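Ticket: Ball-on-slab episodes labeled as successful grasps when the ball never left the counter
Project: Pudano kitchen set (simulated)
Component: episode recorder / success check
Status: Resolved, keeping open for comments until the next batch is merged

Hi all, and thank you for your patience with this one. I know several of you have been waiting on the Pudano batch to start training, and I wanted to write down everything I tried, including the parts that went nowhere, so the next person who hits this doesn't have to start from zero.

What we were doing: generating pick-up examples in the Sullosen simulator, stone ball next to the stone slab, wrist view recorded along with the joint readings. The plan was 3000 episodes. The success check is supposed to pass an episode only if the ball ends up lifted clear of the counter and stays between the fingers until the recording stops.

What happened instead: the overnight run finished looking wonderful, almost suspiciously so. I opened a handful of episodes marked as successes, mostly to enjoy them with my coffee, and in the very first one the fingers went down, closed a little, and stayed there. The ball sat on the counter the whole time. The episode was still marked as a pass! I went through more and found plenty of good lifts mixed in with these duds, so at least the arm wasn't hopeless. 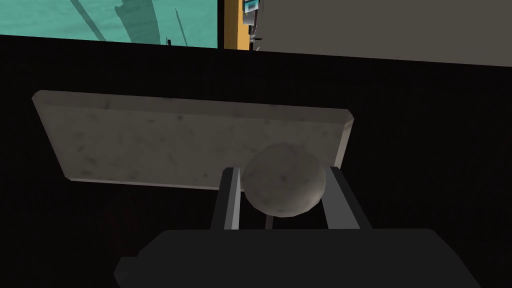

My first guess was the wrist view. The ball and the slab have nearly the same speckled gray texture, and I wondered if the segmentation was mixing them up and feeding a bad height to the check. I spent most of a morning on that. I gave the ball a plain red material, reran a small set, and got the same false passes. So the look of the stone has nothing to do with it, and I've put the original texture back (please leave it, we want the policy to cope with a gray ball against a gray slab).

My second guess was friction. I raised it on the finger pads, and the good lifts got a bit steadier, which was nice to see, but the false passes stayed right where they were. I've undone that change too so the batch stays consistent with the older Cludalberg data.

Then I finally printed the ball height the check was using, step by step, and there it was. The height was being compared to the floor of the room and not to the countertop. With the ball resting on the counter, it was already far above the threshold before the arm moved at all. The only other condition was contact with both fingers at the last step, so any episode where the fingers ended up touching the ball on both sides counted as a lift. I'm fairly sure this came in when we moved the layout over from the Levchenko scene, where the objects sit on the floor and the old comparison was perfectly fine.

Fix: the check now reads the ball's resting height at reset and measures the lift from there. I also made it require contact for the last 2 seconds of the episode, and not just the final step.

Results after relabeling the full run with the new check:

Episodes recorded: 3000
Marked success, new check: 1351

That's a lot lower than we hoped, I know, but I watched a good long stretch of them and every one I watched was a real lift. The rest are kept in a separate folder with the failure label, so please don't delete them. They may be handy for training the grasp classifier later on.

Still to do: I'd like to record 600 more with the ball starting farther from the slab. In many of the failed episodes one finger bumps the slab's edge on the way down, and I'd rather have some variety in the approach than a pile of the same near miss.

If you already pulled the batch before the relabel, please throw away the old label file and fetch the new one. The recordings themselves haven't changed, so there's no need to download those again. And if your numbers don't match mine, just reply on this ticket and I'll gladly look at it with you.

Related tickets
Wrist view saves one step later than joint readings
Cludalberg: finger pads pass through thin objects on fast close
Levchenko scene: objects drift at reset
Sullosen recorder stops early when disk is nearly full

Contact support | Copyright Pudano project | Back to top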